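Management at Rakerano calls it "helping hands." I have packed vegetable boxes there for six years, and I'd like to know whose hands are being helped. The sorting arm has been learning peppers and eggplants since October, on the bench where Boonsong Kongkaew trained me.

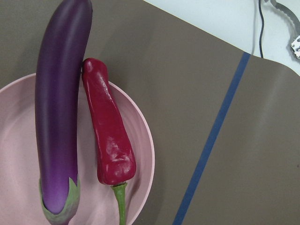 The slide we got said 349 boxes a shift. It didn't say who stands beside the thing all day – that would be us, same pay, less talking. Boonsong can feel a soft spot through the skin with his thumb. I asked how the arm would learn that and was told it was "on the roadmap."

Maybe it will be fine. I've asked for the new shift plan in writing, and I'm still waiting for it.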